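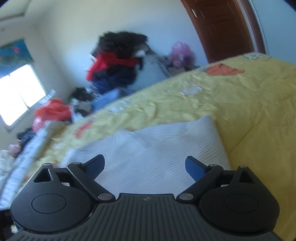
How do I get a bedspread to lie flat when it's been folded for months?

Posted by hakdale_hallway

ok so I'm trying to get the spare bedroom done before my in-laws come in April. The bedspread is pale yellow with flowers on it, cotton I think, tag is long gone. It sat folded in a tote all winter and now it's wrinkles everywhere. Big creases plus lots of small ones. I've pulled it tight at the corners, smoothed it with my hands, slept under it one night hoping that would help. Nope.

Don't want to iron the whole thing, its a queen and my board is tiny. Also worried about the print, some of it is orange and I had an orange towel bleed on me once. Is there a lazy way?

Second thing. Pillow is white with a fine ribbed sort of texture, do I put it on top of the spread or under? Looks messy both ways. Rest of the room is a mess too but one thing at a time.

Posted by Ogola

Dryer. Damp towel in with it, low heat, 3 towels if it's a big dryer. Ten minutes then take it out RIGHT AWAY, don't let it sit. That's where people go wrong, they hear the buzzer and finish their coffee first.

Then straight on the bed while its warm. Start at the foot, not the head. Line up the bottom hem with the floor on both sides, then walk it up. If you start at the pillow end you'll be tugging all day and end up with a diagonal across the middle, which then dries in as a new crease.

Whatever's left, spray bottle with plain water, light mist, smooth outward from the center with flat hands. Leave it alone overnight. Don't sit on it. Don't let the cat sit on it.

On the orange: wet a white washcloth, press it on a corner of the print where it won't show, hold it a minute. Color on the cloth = cold water only and skip the mist. No color = you're fine.

Pillow goes on top if the spread is short, under if you have enough to tuck and fold over. Lay it out first and see what you've got.

Posted by two_left_slippers

just iron it on the bed?? towel underneath. 400 watts of iron is plenty, people make such a thing of this

Posted by Treronov

Would not iron on the bed with no tag, some of those older spreads are poly blend and they go shiny. If you must, lowest setting, wrong side up, and keep it moving. Mine got a shiny patch the shape of an iron and it never came out.

What worked for me was hanging it over the shower rod with the hot water running, door shut. Half an hour. Double it over loosely, no clips, clips leave marks. Gets rid of maybe most of it. The deep fold lines down the middle took two goes.

Also next time roll it, don't fold. I roll mine around an old wrapping paper tube and stand it in the closet.

As for the pillow, mine's on top, been on top for years. Give it a shake and stand it against the headboard. Flat pillows make the whole bed look unmade.

Comments

poltska_st: the foot first thing!! been doing it backwards my whole life

hakdale_hallway: did the dryer + wet towel, only had one clean. Much better, still a line down the middle so trying the shower tonight. washcloth came up clean so no bleeding, thanks

two_left_slippers: still say iron

Ogola: 400 watts is a travel iron

Related

Best way to store blankets in a small closet
Spare room in a weekend, where do I start?
Does wrinkle spray stain light fabric?
Queen bedspread too short on one side
How often should you wash pillows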